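Stunex open day, who went?
Robotics and Automation > Shows and visits

polten_dave
Joined: August 2019
Went along to the Stunex open day on Saturday, July 15, 2023. Entry was free, parking was a pain. They had 6 demos running and you could stand at most of them as long as you liked. The one I spent longest at was the two-armed robot and the keys on the wall hooks.
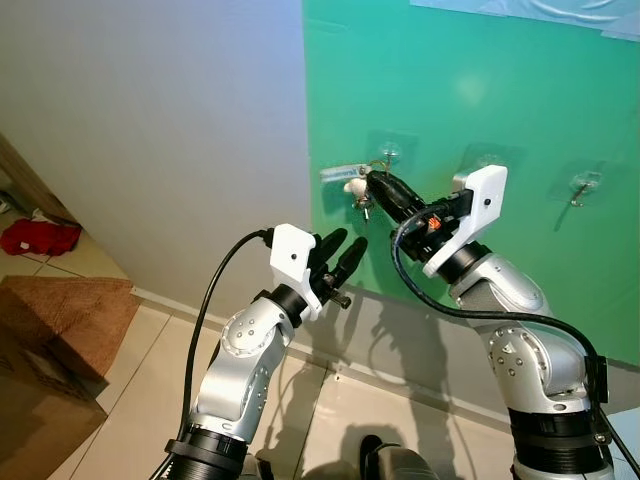
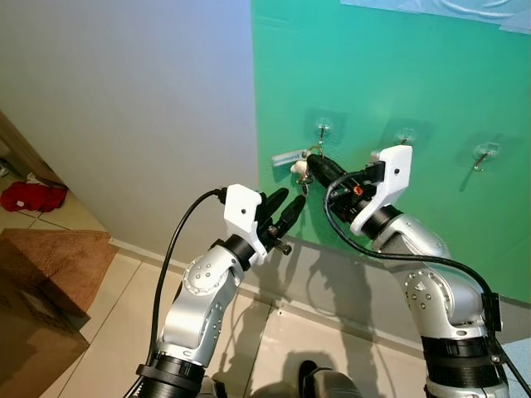 Re: Stunex open day, who went?

gearlash
Looks decent. Was it running by itself or was someone driving it?

polten_dave
Driven by an operator when I was there. The chap on the stand said they save every run and train on them later. They have 2,915 so far and want 3,000 before they let it try alone.

mrs_t_servo
I was there in the afternoon. Thought the key demo was the weakest of the lot. Stick-on hooks and a bunch of keys, my grandson could do it. The Altard pallet line was much better and it does a real job.

gearlash
Keys are harder than pallets though. They swing, and the ring can turn on the hook. A pallet stays where you put it.

mrs_t_servo
Fair enough, but I have to buy something for a warehouse and I can't buy that.

polten_dave
It wasn't for sale, to be fair. The sign said research. I agree the Altard line was good, but it was stopped for lunch when I got to it and I only saw the last bit.

nightshift_12
Do those clear hooks hold up? We put some on painted board at work and they dropped off inside a week.

polten_dave
Didn't ask. The three I saw were all still up when I left.

gearlash
Any word on the next one? I missed the Medrano visit as well.

mrs_t_servo
Medrano are doing another in August, 12 places only. You book through their site. Wear proper shoes, they turned a man away last time for sandals.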